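Chairs find new homes as Skuvard office refit rolls on

May 24, 2020

If you've been wondering where all the old desk chairs have been going at the Skuvard building, the answer is a happy one. The second stage of the office refit got underway this month, and the rooms along the garden side are slowly being cleared, cleaned and put back together with furniture that has plenty of life left in it.

The project began in April with the ground floor, where the carpet (a brave shade of mustard, for those who remember it) finally came up. Upstairs has been a gentler job. Most of the rooms there needed little more than a fresh coat of white paint and a good hard look at what was worth keeping, and quite a lot of it was - 64 chairs have been set aside for re-use so far, along with a decent number of desks, a few bookcases and one very heavy filing cabinet that has been left exactly where it stood.

The chairs have had the most attention. Each one is being checked over before it goes back into a room: castors cleared of fluff and thread, armrests tightened, seats brushed and vacuumed. Timmermans, the furniture repairer on Gellier Street, has been supplying replacement castors and gas lifts at cost, a kindness that has kept the parts bill to $481 for the whole upper floor. Anyone who has ever tried to buy a single castor to match an old chair will know what a favour that is.
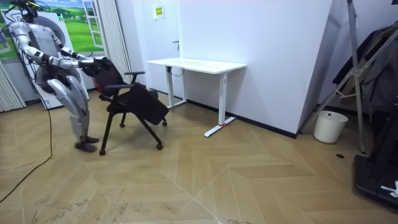
A black mesh-backed office chair at an angle on its castors, with one of the white desks against the wall near the door.

The desks are plain white ones, and they suit the lighter walls very nicely. Pleated white curtains have been favoured for the windows in place of the old brown blinds, and the door handles have been kept dark so they are easy to find at the end of a long afternoon. It's a simple sort of look, but the rooms feel a good deal bigger for it, and there's even a bit of colour here and there to cheer things up.

Furniture that can't be used in the building won't be going to waste either. Anything still sound is being offered to clubs and home offices in the neighbourhood through the Zestamberg re-use list, where there has been a real run on desk chairs lately now that so many of us are working from the kitchen table! The budget for the upper floor was set at $3,000 and spending stands at $2,170, with the last of the paint already bought and paid for.

Still to come are the two corner rooms and the long hallway, where the skirting boards need a proper sand before anyone goes near them with a brush. If you're after a chair from the re-use list, leave your details at the front desk along with a note on whether you'd like one with armrests or without. Collection is from the rear loading dock, and please do bring a blanket or an old towel for the back of the car.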